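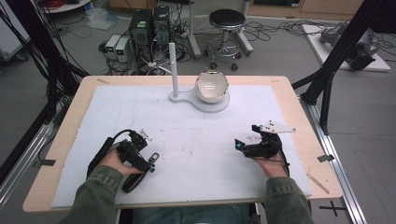
Club News > Football > Youth Cup

8 Sep 2024 | By Danuta Chmielewska

The Celo Youth Cup is coming back in January, and we can't wait! Last season 118 players signed up, and coach Conall Noonan expects even more this time - the new under-10 girls' group is filling fast.

Games will be seven-a-side, with two short halves and rolling subs. Every team plays at least three matches, so no long drive for one quick loss. 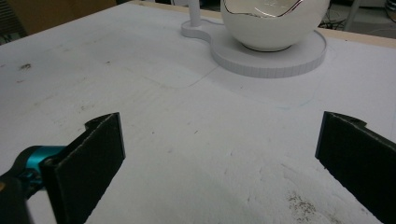 A white tabletop with a few scuffs and specks.

Sign up at the clubhouse desk, and bring shin guards to practice!

Contact the club office | © 2024 Celo Youth Football | Back to top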